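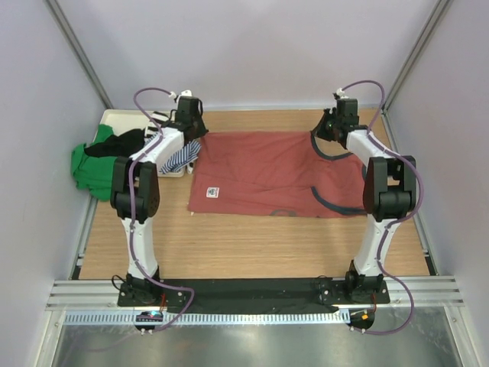 Viorica Gavrilă has been building a machine that folds laundry since August, in a shared workshop at Skirndale where she rents a bay by the month. Most of the work so far has been on the box the machine lives in. The walls are a pale lavender-grey, because glossy white gave her cameras trouble, and the two arms stand on black plates along the front of the table, so that they reach away from whoever is working there. A tray of clothes goes in the back left corner. The rest of the table is kept for the garments being folded, in the first picture a faded red shirt.

She calls the project Clivemgate, after the street she grew up on. It began as a single arm on a kitchen worktop in Listow, and it was a poor folder. One gripper can drag a sleeve across but can't hold the other side still while it does so, and every shirt ended up in a twist at one end of the worktop. The second arm came in the autumn. Moving to the workshop followed a week later, when the two together would no longer fit beside the cooker.

The frame is aluminium extrusion, cut on the workshop's own saw and put together over two weekends. She paid £400 for the extrusion, the panels and the fixings, and thinks she could do it again for less now that she knows which brackets she needs. The cable channel was an afterthought. Before it went in, the leads hung wherever they fell, and she pulled one out with her knee in the middle of a run. 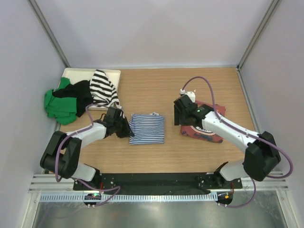

Teuber, at the next bench, thinks she should have started with towels. A towel has four corners and no opinion about which way up it is, he said, and she could have had a stack of them done before the clocks changed. He also thinks the table should be 10 centimetres deeper, and has offered to cut her a new one.

Gavrilă has heard the towel argument before. Her answer is that she doesn't own many towels. She has a family's worth of T-shirts, and the machine is meant for those.

The arms learn by being driven. She sits in front of the rail with a pair of hand controllers, folds a garment by remote control and saves the recording, then does it again with the garment put down at a different angle. By the first week of December she had 102 recordings she was willing to keep. She had thrown away 31 others, mostly for hesitating. If she stops to think halfway through a fold, the arms learn to stop there too.
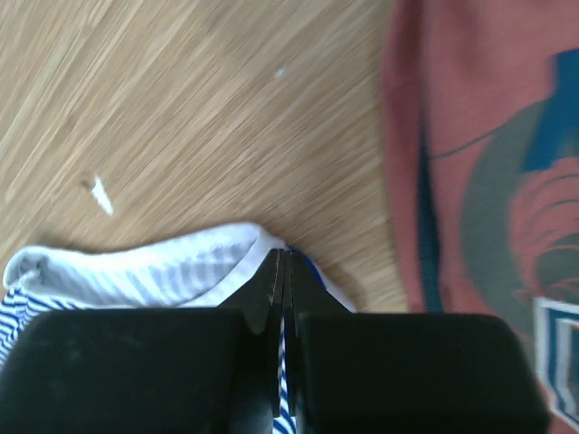
IN THE WORKSHOP

The hard part is picking up an edge. Cloth lying flat on wood gives a gripper very little to take hold of. If the fingers come down too high they close on air, and if they come down too low they scrape the table. Striped cloth is easier once there is a fold in it, as the fold stands up a little and the fingertips can pinch it from both sides. Printed shirts are stiffer across the chest and tend to spring back.

Her fix was to slow everything down for the last part of the descent and to let the wrist give slightly on contact. She also changed the order of the work. The first fold is now made from the hem, where the cloth is doubled and stitched, and the sleeves come afterwards. 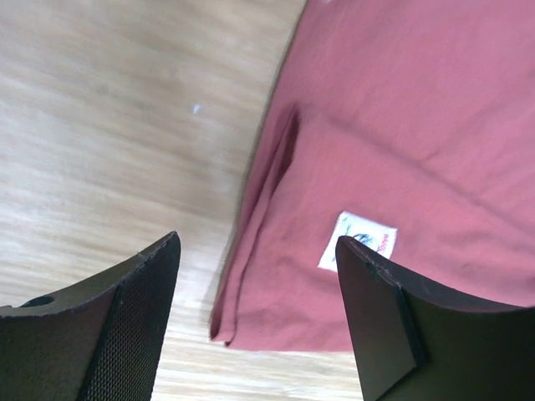

It costs her time on every shirt, but she would sooner have a slow fold than a missed one. Speed can be put back later, one setting at a time, and she keeps a notebook of which settings she has touched. The entries are short. Several just say "worse".

Wear is the next job. The gripping pads pick up lint and need wiping, and she wants a way of swapping them that doesn't involve taking the fingers off. Teuber has drawn her a clip for it on the back of a delivery note – she has printed two versions and neither holds yet.

The workshop has an open day on Saturday, December 6, 2025, and she plans to leave the machine running through the afternoon with a basket of her own washing. Visitors can bring a T-shirt if they like. She asks that it be clean, and without buttons.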